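Home Tables Chairs Linen Hire Guides Contact

Search our guides Go

How to Prepare Your Own Table Linen for a Wedding Reception

9/28/26 by Maureen Tidsley

If you are hiring tables and bringing your own cloths, most of the work happens in the week before the wedding. Doing the linen the night before is possible, but you will still be ironing at midnight and the cloths will crease again in the car.

The steps below are the ones we follow at Plolow for a sit-down meal. They suit cotton, polyester and mixed cloths. Lace and anything beaded should go to a specialist cleaner.

Step 1. Get the table sizes in writing

Ask the venue for the length, width and height of every table, including the cake table and the one for presents. Many venues have a mixed set bought over several years, so the top table may be wider than the others.

For a cloth that reaches the floor, take the length of the table and add the height twice. Do the same with the width. For a half drop, which is easier for guests' knees, add a smaller amount and keep it the same for every table. Long banquet tables are where people go wrong. A run that measures 3000 mm needs a good deal more cloth than that once both ends hang down, and two shorter cloths overlapped in the middle will often do the job. Put the overlap facing away from the door.

Step 2. Wash everything, including the new cloths

New linen comes with a finish on it that makes it stiff and a little shiny. Wash it once on its own and it will hang better. Keep colours apart for this first wash. Use less detergent than you would for clothes and leave out the fabric softener altogether, as napkins washed with it don't soak up much.

Take the cloths out as soon as the machine stops. Shake each one hard by two corners and hang it over a line or a banister with the fold down the centre.
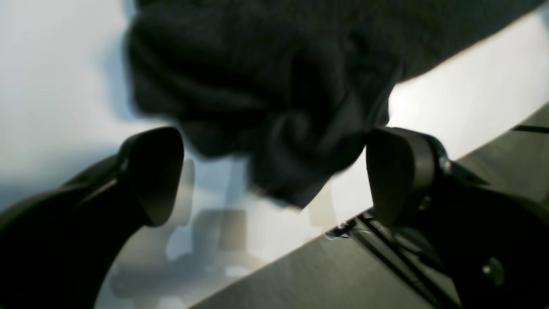 Step 3. Deal with marks before you iron

Heat sets most stains, so look over each cloth in daylight first. Candle wax should be left to harden and then lifted off with a blunt knife. Red wine and gravy usually need a soak in cool water and a second wash. If a mark won't shift, turn the cloth so that it falls at the back of the table or under the centrepiece.

Step 4. Iron while the cloth is damp

Put a clean sheet on the floor beside the board so that the cloth has somewhere to land. Iron the hem first, then work from the middle outwards. Polyester wants a cool iron. Cotton will take a hot one, with steam.

If you have a lot of napkins, iron them in batches over several evenings. A meal for 200 guests needs one each, plus a few for the bread baskets and some spares. We have sent out 1000 in a week during September, and the only way to keep up is to stack them flat and leave the folding until the day.

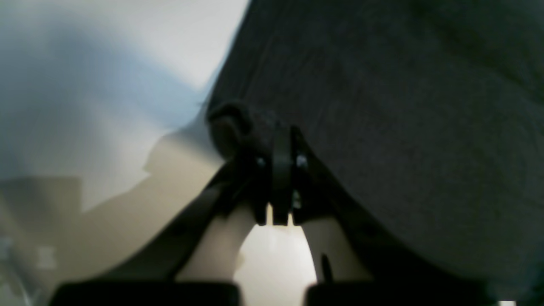 Maureen Tidsley
Linen Manager, Plolow

Step 5. Roll, don't fold

A folded tablecloth arrives with a grid of creases on it. Ask a fabric shop for old cardboard tubes, cover them with tissue paper and roll each cloth on, right side out. Two people make this much easier. Tie the roll loosely with tape and write the table name on a label – "top table", "cake", "gifts" – so that whoever is laying up can go straight to the right one.

If you can't get tubes, hang the cloths over padded hangers in a garment cover. Carry them flat across the back seat.
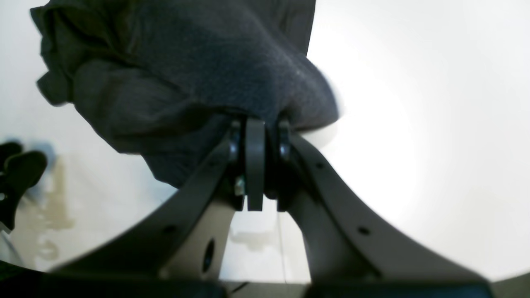 Step 6. Lay the cloths at the venue

Allow yourself plenty of time and get the cloths on before the chairs are put round. Wipe the table top and let it dry. Put down an underlay if the surface is rough, then unroll the cloth along the centre line and ease it out to each side. Check the drop at all four corners. Take extra care with dark colours. A charcoal cloth like the one in the photo, left bunched up in someone's hand or in the bottom of a bag, will need going over again with a steamer, and fluff shows on it more than on white. Keep a lint roller in the box with the pins.

Corners on a long table can be left to hang or folded in like the end of a parcel. If you fold them, pin from the inside and do all the tables the same way.

Step 7. Pack up afterwards

Leave an empty bag under the top table for used linen and ask the caterers to shake off the crumbs outside. Never tie up wet cloths in plastic overnight. If you can't wash them the next morning, spread them over a bath or a clothes airer until you can.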